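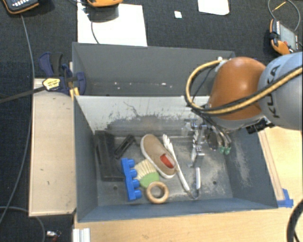 4.3 A failure we did not plan for

The fault that cost us most of August was not in the grasp planner, where we had budgeted for trouble, but in the hose. Our earlier trials at Whitelaw had used a shorter run of tubing tied close to the wrist, and it had behaved so well that we stopped thinking about it. In the Bivel cell the hose and a black cable travel together across the link, swing out in a loop and come back up to the fitting at the top of the joint (Figure 6). The loop gives the wrist room to turn. It also gives the hose room to wander, and on 16 of the 700 picks in the second series it wandered far enough to snag on the wall of a bin.

A snag did not stop the arm. It carried on with its path, pulled the tubing tight and lost pressure at the gripper, which then opened wherever it happened to be. Fetard, our control software, read the open gripper as a completed place and logged a success. For six days we therefore had the best results of the project, and one of us (not the present author, who was on leave and is glad of it) drafted a rather cheerful abstract.

Figure 6. The Bivel cell, with the gripper lowered into the front bin of mixed objects.

Rhys Baxter found the fault by comparing the log with the bins at the end of a run. According to the log, a shoe had been moved to the rear bin five times. The shoe had not left the front one. We then went back through the whole series by hand, and every success without a matching weight change was struck out. The corrected rates are the ones used in Section 5. They are lower, and we have grown used to them.

Two changes were made. A pressure switch now halts the arm if the line drops during a move, and a person must clear the fault before it will start again. The software also no longer counts an open gripper as proof of anything. We considered a spring-loaded hose guide of the kind fitted to the Flovley rig, but it fouled the wrist in testing and had to be cut off with pliers. The hose still snags now and then. The arm now stops when it does, and the log says so.

Last updated: Thursday, April 28, 2022

Related items
Weighing bins as a check on pick logs
Hose routing on the Flovley rig: a short note
Fetard: known faults and workarounds
First picking trials at Whitelaw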